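3.2 Turnout and repeat attendance

We counted marchers at the school climate strikes in Damlow and Nellholm with hand counters placed at two fixed points on each route. The Damlow march passed the points with 1084 people, the Nellholm march with 429. Police figures were not available for either town.

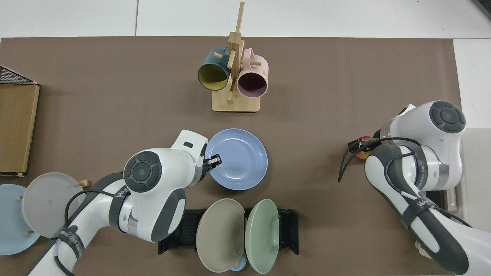

Figure 3. A blue plate on a brown mat, with a mug tree behind it.

Of those who took our leaflet, 22 agreed to a longer interview. Most had heard of the march through friends at school, and few belonged to any group. Those in Nellholm had travelled further and were more likely to have come with a parent.

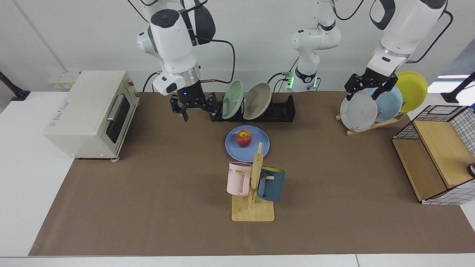
Two plates in a wooden rack, held at their upper rims by a gripper.

Repeat attendance was harder to measure. The Holiditz survey asked only whether a person had marched before, and left out how often.

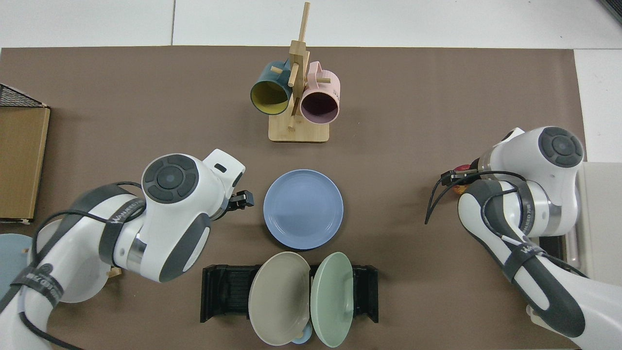
We therefore treat its answers as a lower limit on commitment. The same question was put again in September, when the weather was better and the local bus fares had gone up, and the share saying yes rose in both towns.
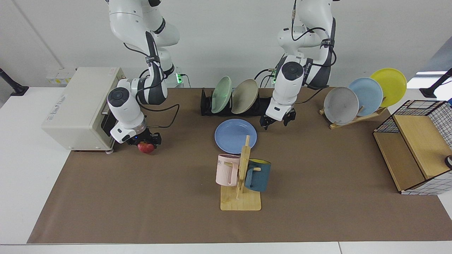

Rainer

Online support followed a different path. The Damlow petition closed with some 3594 names, many of them from outside the town, and we could not match these to the people on the march. Section 3.3 deals with the petition separately.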